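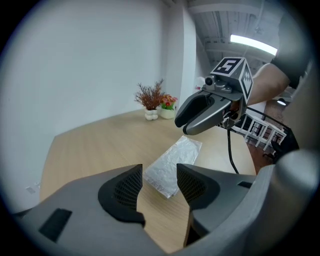 A white plastic bag on the pale wood table.

Unilholm Weekly > Food > Kitchen Talk

November, by Nina Quezada

I went over to the Bekitis bakery at 2 p.m., when the bread is gone and the owner finally sits down. She asked me to leave her name out ("my mother reads this!") and poured me a coffee I didn't need.

She's been baking rye for 21 years, the first 14 of them in her own garage. "I sold it out of the car," she told me. "Rain, snow, whatever. I smelled like caraway at my own wedding." I laughed so hard I lost my place in my notes.

We got onto sourdough, of course. Mine always comes out flat, and I said so. "You're rushing it," she said. "Leave it alone. Go clean something." She keeps her starter in an old pickle jar and won't give it a name (I asked twice).

What about a second shop? She made a face. "I get up at 3 as it is. You want me to get up at 1?" Then she went to check on the buns, and I bought the last poppy seed roll on my way out.

Contact the food desk | © Unilholm Weekly | Back to top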